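**Prellia Two-Arm Bench Kit — angled-finger gripper set**

We've been running the Prellia kit hard since November, and we keep finding new things to like about it, so this page has grown well past the short listing it started as. If you're deciding which grippers to put on a pair of small arms, read the whole thing. If you already know, the spec lines and the ordering notes are at the bottom.

### What it is

Prellia is a pair of white tabletop arms on black bases, sold with the front mounting rail and two grippers. The arms are the same left and right, so a spare joint fits either side. Everything bolts to the rail, and the rail bolts to whatever table you've got (ours has been moved between benches more often than we'd like to admit).

The grippers are where it gets fun! The standard fingers are black and angled, and they close toward a point instead of flat against each other. That small change in shape makes a big difference on thin rims. We put the same jobs through the older Gorkitz parallel jaws, and the Gorkitz fingers kept wanting to push a rim away before they had hold of it. The angled ones get a tip behind the edge first and then close.

### What we tried them on

Dilani Marikar set up the comparison, and she has no patience for foam cubes. She wanted objects with awkward edges, see-through surfaces and bits that flop. Round mesh pieces went in early and stayed in, since they ask for nearly everything at once: a thin edge, a face that gives a little, and no flat side to squeeze.

The two-handed routine is the one to watch. One arm comes in to the piece from the left, the other works up close at the lower right, and the controller has to keep both sets of fingers out of each other's way in a space not much bigger than a dinner plate. 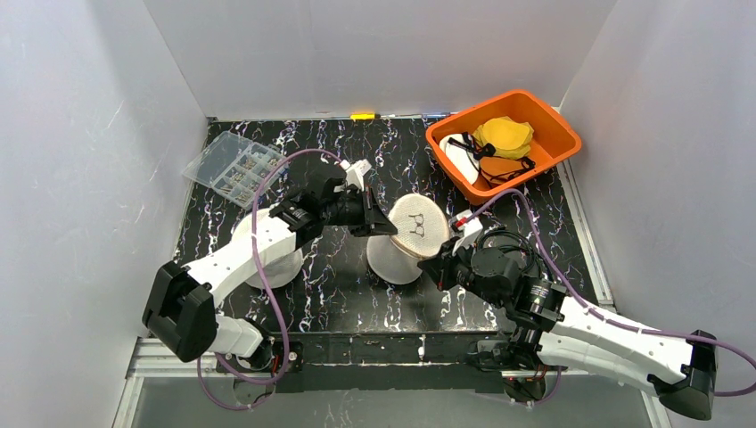 Fabric near the fingers is the other good test. A parallel jaw tends to grab whatever is lying under the part you wanted, and then you're lifting two things. With the angled tips we could come in higher and leave the cloth alone on most tries. Most, mind you — a soft fold that sits right against the rim will still get pinched, and we haven't found a closing speed that cures it.

Janaína Araújo ran the same routine with the Wallow soft pads, and she'd still pick those for anything round and smooth. We agree with her. On a ball or a cup the pads are lovely, and they forgive a sloppy approach. On mesh they drag. If your work is all bottles and fruit, save yourself some money and look at the pads first.

### Controller

We use the Prado controller with both arms on one unit. Setup took 40 minutes the first time, most of it spent on cable lengths. Things we like:

- Both arms can be slowed together from one dial, which is great when you're learning a new approach angle
- Finger force is set per gripper, so the left can hold gently while the right does the pulling
- Saved positions survive a power cycle (the old one lost them, and we're still a bit sore about it)

Thing we don't like: the menu for swapping fingers is buried. Write down where it is.

### Cables

Leave slack at the wrist. More than you think! The cable run follows the arm up from the base, and if you tie it down tight at the last joint, the gripper will stop short on a full turn and you'll blame the motor. Loops look untidy but they work. We've gone back to big loose ones on both arms.

### Specs and box contents

| Item | Detail |
|---|---|
| Arms | 2, white, interchangeable left/right |
| Joints per arm | 6, plus gripper |
| Fingers | Angled, black, bolt-on |
| Mounting | Front rail, black metal |
| Controller | Prado, sold separately |
| Price, arms and grippers | $1,978 |

### Ordering notes

Finger sets can be ordered singly, so get a spare pair if you plan to work on mesh or wire — the tips are the part that wears. Wallow pads fit the same wrist with the adapter plate, and we'd happily keep both in the drawer.

Walls around the workspace aren't included. Plain panels in any pale color will do, and they save you crawling under the bench after small parts.

Page last updated 26 January 2024, with the cable section rewritten.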